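## Timestamps, again

The two arms on the Tikach cell drifted apart in the logs for most of September. Replay looked fine for one arm at a time. Played together, the right arm reached each pose a little before the left wrist camera said it should.

I blamed the interpolator first. It resamples joint states to 50 Hz and pairs each sample with the nearest camera frame. Nearest is a poor choice when the camera stalls, so I replaced it with a lookup that only accepts frames older than the joint sample. The offset got smaller and stayed.

The actual fault was in the recorder. Joint states were stamped when the driver read them off the bus. Camera frames were stamped when the recorder took them out of the queue, after decoding. On an idle machine the gap is small. With both wrist streams open and the planner running, it grew to almost 273 ms and moved around with load.

Changes made so far:

- frames are stamped in the capture thread, before decode
- both streams use the monotonic clock, with one wall clock offset written per episode
- the queue holds 2 frames per camera and drops the oldest
- dropped frames are written to the log as gaps instead of being padded with the last good one

The last item broke the loader in Lelard, our in-house training package, which assumed a fixed number of frames per episode. I added a mask and left the old path behind a flag. The flag will probably outlive me.

There is still the planner. The Rivadeneyra branch checks for collisions between the two grippers using the commanded pose of one arm and the measured pose of the other. When both arms work over the same small part, the commanded pose can lead the measured one by a few centimeters. The planner then either refuses a safe move or allows one that is too tight. I now use measured poses on both sides and sweep the commanded path separately. It costs one extra pass per cycle, which fits in the budget if the meshes are decimated to 3000 faces.

I tried convex hulls as well. They are faster, but the fingers become a solid wedge and the gap between them disappears, so the planner treats any part sitting there as a collision. Capsules per finger might work. I have not measured them yet.

The test layout is a clear acrylic plate with two small round metal pieces on it, next to a transparent bin. Clear material is bad for depth, so the plate pose comes from the metal pieces and the bin is a fixed box in the planning scene. The wrist view has one arm's fingers in front and the other arm's gripper close to the plate, the case where a late frame does the most damage. Next I want to rerun the Sesthorpe episodes through the new recorder path and see how much of the old offset can be recovered from the bus stamps alone. 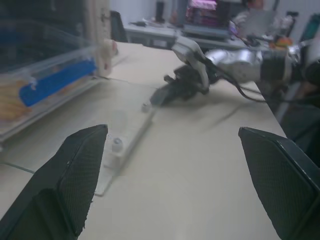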